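Home Shop Refurbished Parts Workbench Notes Delivery Contact

Lotico 400 Refurbished Desktop Tower

A plain, sturdy family computer, taken apart, cleaned, fitted out again and ready for another good stretch of homework, letters, recipes and photo albums. Item number 3113.

We have been selling the Lotico 400 for long enough that some of you are on your second one, and a few of you have bought one for a parent after getting used to your own. It makes us very happy every time that happens!

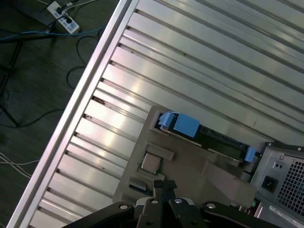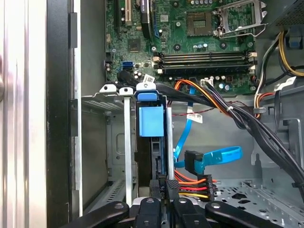
The Lotico 400 is what we call our kitchen-table computer. It isn't built for the newest games, and if that's what you are after, please write to us first, as we would much sooner talk you into something else than have you disappointed. What it does well is all the everyday stuff: the web, email, video calls with the grandchildren, spreadsheets for the club, a bit of photo sorting on a rainy evening. It starts up quickly, it stays quiet, and it fits under most desks with room left over for your feet.

Every tower begins with an older office machine that has been retired by its first owner. Thaddäus Ruchti does our buying, and he is picky about it (he once drove home with an empty van and was in a perfectly good mood the whole day). The machines come to the workshop, where the side comes off and everything gets looked over before we decide what stays and what goes. The case and the board usually stay. The storage drive never does. We put in a new solid state drive from Carnetti in every single tower, and I can't tell you what a difference that makes to a computer that has been plodding along on an old spinning disk.

The power supply is tested under load for 30 hours. If it so much as whines, it's replaced with a new Pikar unit, and you'll find a note of that on the sheet in the box. Dust gets blown out of the corners, old thermal paste is wiped off and fresh paste goes on, and the fans are either cleaned or swapped. Rianne Aerts looks after that part, and she has a very good ear for a fan that's thinking about going bad.

What comes in the box

The tower itself, with the new drive fitted and the system already installed in the language you picked at checkout. A power cord for your country. A keyboard and mouse, both with cords, both new. The printed setup booklet, which Gertraud Plattner wrote in large type after one too many phone calls about tiny print, and which has been much praised ever since. Your test sheet, signed by whoever did the final check.

There is no monitor in the box. We do have a small range of Metwally monitors on the Refurbished page, and if you order one along with the tower we pack them for the same delivery. You can of course use the one you already have. If you aren't sure about the plug, send us a photo of the back of your screen and we'll put the right cable in for you at no charge.

Choosing your version

The standard version has plenty of memory for one person doing one or two things at a time. The family version has twice as much, and I would gently push you toward it if there are children in the house, or if you are the kind of person who keeps a great many tabs open (I am, so no judgment at all). The two look the same from the outside. You can start with the standard version and have us upgrade it later, and we only charge you for the parts and the return postage.

Wireless is an extra on both. A lot of our customers keep the computer right beside the router and run a cable, and they get along just fine without it.

Looking after it

Give it a little air. Please don't shut it up in a closed cabinet or push the back flat against the wall. Once or twice a year, October being a nice time for it before the heating season gets going, turn it off, unplug it, and run a soft brush over the vents. That's really all most people ever need to do. If you'd like to go further and open it up yourself, you're welcome to, and it won't affect your warranty. Touch something metal first, work on a hard table, and keep the screws in a saucer.

Warranty and returns

You have two years on the whole machine, counted from the day it reaches you. You can also send it back within 30 days for any reason, including simply not liking it. Keep the carton for that long if you have the space. Johanna Baumgartner handles returns and she won't give you a hard time.

A few words from customers

"My mother is 70 and was dead set against a new computer. She now writes to me every morning, sometimes twice." Ferdinand Ortner

"Quiet, clean and it came packed like a wedding cake. The booklet is a treasure."

Delivery

Towers leave the workshop within four working days. They are heavier than they look, so the driver will bring yours to the front door but can't carry it up the stairs. Pickup from the workshop is possible too, just call ahead so that we have it ready for you and can plug it in and show you around it a little.

Prices and versions as of May 2021. Spare parts for the older Lotico models are still listed under Parts.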